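3.2 Small containers and what ends up in them

The household survey (Section 2) asked people to list every cup, pot, tin or jar kept out on a table or worktop and to say what it was for. 449 containers were listed across the 40 homes. What we had not planned for was the gap between what people wrote in the "used for" column and what was in the thing when we called round. Most of this section is on that gap.

Coding first. A container was coded as drinking, cooking, storage or display from the householder's own words. Contents were coded separately on the visit, by a different coder, without sight of the form. Where the two agreed we call the container settled. Where they did not, drifted. Containers found empty were left in the count but coded only once, hence the lower total of 422 in the contents table. Anything with a lid that was taped or stuck was not opened.

Drinking vessels drifted most. Typical entries: mug, "for tea", holding pens. Beaker, "kids' juice", holding hair grips and one battery. Egg cup holding a ring. People were not bothered when this was pointed out, a few were surprised, and one told us the mug was still a mug and the pens were "just in there for now". Length of "for now" varied a good deal. In one flat in the Verkano block it had been since before the last move.

Cooking pots hardly drifted at all. We put this down to size and to the fact they get used most evenings, so whatever is dropped in has to come out again. Ansari makes the same point about bowls by the front door, though for keys, and we would not want to lean on it too hard here. Her homes were larger than ours and nearly all had a hall.

Display is the awkward code. Householders used it for things that were clearly ornaments, and also for things which had stopped being used and been left where they were. The first coding round lumped these together. In the second round we split them, display (meant) and display (left), and agreement between coders got worse before it got better. The main trouble was with small figures stood inside other things. Is the cup on display, or is the figure being stored? Householders gave both answers, sometimes in the same interview:

"It's where he lives." (Tunholm, ground floor)

"Oh that's storage. No, well. It's so I can see it." (Verkano block)

We settled on a simple rule. If any part of the figure showed above the rim, the container was coded display (meant). If it was wholly below the rim it went down as storage. The rule is crude, it ignores what the owner says, but two coders can apply it at a glance and get the same answer. It also copes with tall containers, which the earlier wording did not. Figure 4 is a plain case of a figure above the rim, and was used in the coder training set together with harder ones (figure lying flat, figure level with rim, two figures).

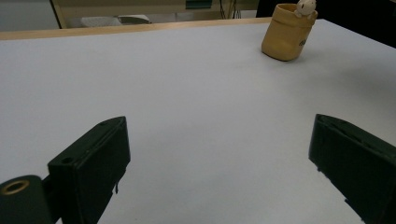
Figure 4. Cup-shaped container with a small white figurine showing above the open top. Coded display (meant).

Note that colour and material were not coded. We had meant to, and the form has a box for it, but entries like "mustardy" and "brownish" could not be matched up between coders and the box was dropped after the first few homes. The same goes for whether a container was part of a set. Mostly people did'nt know.

Position on the table was kept. Edge, middle, or against a wall, nothing finer. Containers coded display (meant) were found in all three positions, and the ones against a wall were the least likely to be moved when the table was laid for a meal. Those in the middle got moved every time and did not always come back. The Skandano homes are the exception: tables there were the 850 mm folding sort and had to be cleared completly before folding, so position tells us little and they are left out of Table 5.

Two limits. The visit was a single afternoon per home, most in December, when there were more figures and ornaments out than there would be in spring. And the householders knew we were coming. Several had tidied. One had emptied every mug onto a tray and then put the tray on the table for us, contents and all, and these were coded as empty mugs plus one tray. Drift is therefore likely to be under-counted, display possibly over. We come back to the December problem in Section 5, where the repeat visits are reported.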